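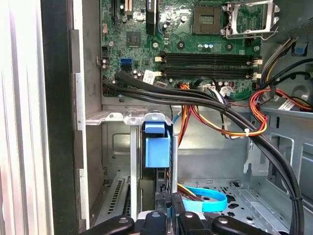
Figure 3. Wrist view of the open desktop case used in the memory and cable tasks. The CPU socket is open and all four memory slots are empty.

4.2 Shop-floor chores: computer service

The household tasks in Section 4.1 mostly forgive a loose grip. A towel folded two inches off is still a folded towel. Computer service work does not forgive in the same way, and we included it because it is routine for a trained person and made up of very short steps. A bench technician at Indura, the repair firm that advised us, seats a memory module without looking at the latches for more than a moment. We wanted to know how much of that work a general-purpose arm could take over with no special fixtures.

We divided the work into 11 chores. Four were insertions (memory, expansion card, data cable, power connector), four were the matching removals, and the other three were opening a latch, closing a latch, and moving a cable out of the way. Jolene Dunstan and Bevan Mudgway wrote the step lists after watching technicians at the Indura bench in August of the previous year. The lists were frozen before any robot trials began.

Each trial was scored by a person as complete, complete with help, or failed. "With help" meant one touch by the operator, such as pushing a wire aside. A second touch made the trial a failure. We recorded 1126 trials on the computer chores, out of 3553 across the whole study.

Removals went better than insertions, as they did in the kitchen. Pulling a connector needs a firm hold and a fairly straight path, and the arm could manage both when the connector stood clear of its neighbors. Insertion needs the part to be square to the slot before any force goes on. The Faulkner controller we used can limit force well enough, but it had no good way to tell a module that was resting crooked on the slot from one that was ready to be pushed. Both give the same small rise in force at first contact. In 23 trials the controller reported a finished insertion when only one end of the module had gone down.

Finger size was the next problem.
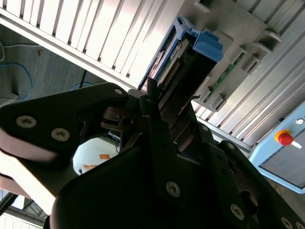 Parts held in a plastic frame leave little space on either side, and a finger wide enough to be stiff is often too wide to get between a latch and the wall next to it. Gonzalo Mateos made a narrower finger for the second round. It reached the latches more often, but it bent under load and slipped off tabs that the wide finger had held. We went back to the wide finger for all insertions and kept the narrow one for latches, with a manual change between them. That change is not counted in the times we report.

Cables were the least predictable item. A person moves a bundle with the back of the hand while doing something else. Our arm had to treat it as a chore of its own, and a stiff bundle could spring back over the slot before the next step started. The Nirkonel planner treats the case as a fixed shape, so it had no plan for a wire that moved. Rangi Maihi added a second look after every cable move – a plain before-and-after comparison – and this removed most of the collisions at the cost of longer trials.

On the question in our title, the answer for this group of chores is a limited yes for removals and no for insertions. A technician could hand off the stripping of old machines and check in now and then. We would not yet hand off a rebuild, mainly because a half-seated part is hard to spot and slow to trace later. Section 4.3 reports the same measures for the packing chores.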